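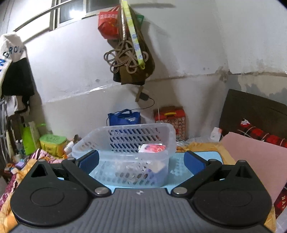 ## 4. Sorting on the bed

Use this section when the room has no free table and the bed has to serve as the work surface. It assumes you have already read section 3 (choosing a basket) and have one perforated plastic basket, one soft mat and at least one tote bag on hand. Larger jobs, such as a full closet, are covered in section 6.

**Before you start**

- Leave the bedspread on. It protects the sheets from dust on the bottoms of boxes.
- Push pillows up against the headboard.
- Fold or roll any loose blanket toward one side of the bed.
- Move bottles with liquid in them to the floor, caps tight.

> **Caution:** Do not set an open bottle in the basket. The walls are perforated and anything spilled will run through to the mat and the bedding.

### 4.1 Setting out the mat and basket

1. Lay the mat flat on the bed, textured side up. Smooth it from the middle outward.
2. Set the basket on the mat. A basket placed directly on a quilt or bedspread leans as soon as it has weight on one side.
3. Press down on the rim with an open hand. If the basket rocks, pull the mat straight and try again.
4. Stand the tote bag behind the mat with its mouth open, close enough to reach without leaning over the basket.

**Note:** The Otusance mat sold with the Skuritora starter set is 60 cm long. Any mat will do if it is larger than the base of the basket.

### 4.2 Filling the basket

The basket is for small packaged items that will leave the bed together. Clothing, bedding and anything breakable go elsewhere (see 4.4).

1. Put soft or folded items in first.
2. Add boxes next, flat side down.
3. Place packets and rounded containers last, in the gaps.
4. Check every box for torn flaps. A torn box can stay in the basket, but keep it upright and near the wall so the contents don't slide out.
5. Stop when the contents reach the rim.

To shift the basket a short distance, take it by the near rim and slide it with the mat. To lift it, use both hands on opposite sides. Load up to 16 small items at a time; beyond that it is quicker to empty the basket and start over. 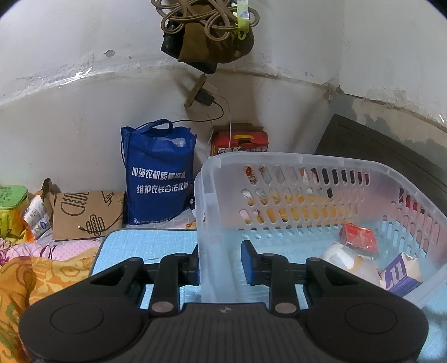

*Photo: Leonilde Falcão / Skuritora*

### 4.3 Bags and flat cardboard

1. Use the tote bag for light items that do not stack, such as plastic wrapping and soft bundles. Non-woven bags hold their shape better than thin grocery bags, but they will tip if heavy things go in on one side only.
2. Keep insulated lunch bags separate. Open each one and check it for food before putting it with the others.
3. Flatten empty cardboard and lean it against the wall. Do not put flattened boxes under the mat — they slide on a bedspread.
4. Collect empty snack packets as you find them and throw them out at the end of the round.

**Note:** Gift boxes with handles may be kept for storage. If a box has paper or string filler, tuck the filler back inside before moving it.

### 4.4 Items that stay out of the basket

| Item | Where it goes |
|---|---|
| Blankets and sheets | Folded, foot of the bed |
| Pillows | Against the headboard |
| Large lidded containers | Floor, near the wall |
| Boards and trays | Upright, clear of the mat |
| Chargers | See 4.5 |

### 4.5 Cables and chargers

> **Caution:** Unplug a charger before you pile anything near it. Do not cover an adapter with bedding or bags.

1. Trace each cable from the wall to its loose end. Pull it out from between boxes slowly.
2. If the cable hangs down behind the bags, lift it clear before you move them.
3. Coil the cable loosely and secure it with a Cidumness tie (part 1587) or a rubber band.
4. Label it if you do not know which device it belongs to.

An adapter mounted high on the wall can stay where it is. Only the cord needs to be coiled.

### 4.6 Finishing the round

1. Carry the basket to its shelf or cupboard and empty it there.
2. Take out the tote bag and the cardboard.
3. Shake the mat outdoors or over a bathtub, then roll it with the textured side in.
4. Straighten the bedspread and put back the pillows.

Wash the basket in lukewarm water with dish soap. Let it drain upside down until the slots or holes are clear. Replacement baskets can be ordered from Barreto under part number 3913.

Text for this section: Arnaldo Brandão. Checked by Rosário Serrano, February.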